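January 25, 2024

Slept badly and was up before the heating, so I had the kitchen to myself for a good hour, which I spent drinking coffee and reading the back of the oatmeal packet like it was a novel. Then I remembered I'd promised Giorgia I would finally settle the soap business.

The soap business, for the sake of whoever reads this when I'm old (me, probably, with stronger glasses): the bathroom sink has had a slimy corner since August. Every bar we put there turns to jelly inside a week, and I end up scraping it off with an old bank card, muttering. Giorgia says we should go over to the pump bottle like everybody else. I can't do it. My grandmother had bar soap by every sink in the house and I still think of her whenever I unwrap one, and anyway I like a thing you can hold.

So I cleared off the table, spread a big sheet of white paper over it to save the wood, and set things out to have a proper think. The yellow-rimmed dish with a pink bar in it, because I do love those two colors together, and the clear plastic tray, which I kept losing against the paper even though it was right under my nose.

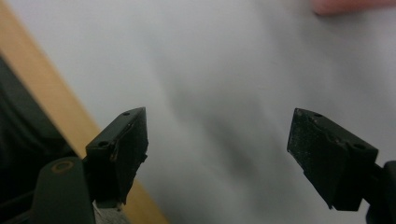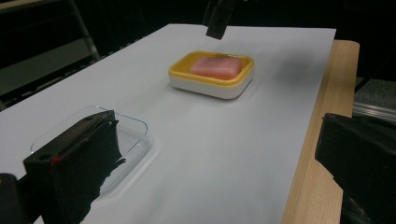 My feeling all along has been that the yellow is the one for the bathroom. It's cheerful, and at six in the morning in January I need all the cheer I can get! Giorgia came down in her robe, looked at everything for a long time with her head on one side, and said the clear one would be easier to rinse. She's right, of course, but I wasn't ready to say so before breakfast. We talked it round and round over toast and got as far as agreeing that the clear one could go in the shower, on the little ledge where the shampoo lives, and the yellow one by the sink on a trial basis. If I'm scraping again by spring, she gets her pump bottle. I shook hands on it.

Kamala called around eleven, wanting to know if we still had her cake tin. We do. I told her all about the soap and she laughed so much she had to put the phone down and come back. She wants me to bring the tin over and stay for lunch, so I must remember to look for the lid, which I have a feeling went into the cupboard with the picnic things.

Gray all afternoon. Wrote to Rosario, four pages, mostly about his knee. Soup for supper with the last of the leeks, and an early night if I can manage it.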